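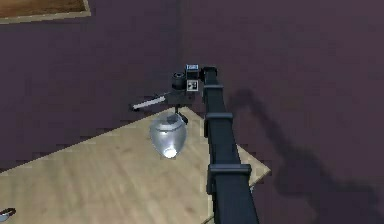
Community News

Minden Seed Library Opens Its Doors to the Whole Valley This November

November
By Donnie Paterson, Minden Seed Library

MINDEN: After two seasons of lending beans and tomatoes out of a pair of filing cabinets in the back of the old Plattner feed store, the Minden Seed Library is moving into the front room, and we would love for you to come and see it. The doors open on Sunday at one o'clock, there will be soup, and you do not need to know a thing about gardening to be welcome.

For anyone who hasn't come across us yet, a seed library works a lot like the other kind of library. You come in, you pick out a packet or two, you take them home and plant them. If all goes well, you let a few of your plants go to seed at the end of the summer and bring some back for the next person. If all does not go well (and we have had some truly sorry years with cucumbers ourselves), you come back anyway and try something else. There are no fines and there never will be.

The collection now holds 193 varieties, most of them given by families in Minden and Vullby who have been growing the same peas and squash for longer than they can remember. Among the favorites is the Millel bean, a speckled climbing bean that came to us in a coffee can with the name written on a strip of masking tape. It cooks up creamy, it puts up with our late frosts, and last season it went home with 46 different households, more than anything else on the shelves.

"I started out wanting a few good tomatoes, and I ended up meeting half the valley," said Donnie Paterson, who looks after the collection. "People come in for lettuce and stay an hour telling me how their grandmother kept her onions. I've learned more standing at that counter than I ever did from a book, and I own a lot of books."

Members and friends borrowed 840 packets over the past year. The bigger room means we can finally put the drawers in order by planting month, which is how most people ask for things, and set out a long table for cleaning and sorting. Winter evenings at the table will begin after the opening. Bring whatever dried heads and pods you have in the shed, and somebody will show you how to rub them out and winnow them with a box fan and a bedsheet.

The first 50 visitors on Sunday will go home with a starter envelope of Millel beans and a planting card. Children are very welcome and will have their own corner with pots, soil and sunflower seeds, so please don't send them in their good shoes.

Borrowing is free to anyone living in the valley. If you have seed to share, label it with the plant, the year and the road you grew it on, and leave it at the counter. We are especially short on leeks, parsnips and any kind of hardy flower.

Parking is behind the feed store. The front step is steep, but the side entrance is level.

Comments

vullby_marge: My mother grew those speckled beans up the side of the chicken house! We called them something else. Will bring my jar on Sunday to compare.

T. in Minden: Do you take garlic or only seed?

Donnie Paterson: Garlic is fine, T., just keep the heads whole. And Marge, please do bring the jar!

oldfencepost: What kind of soup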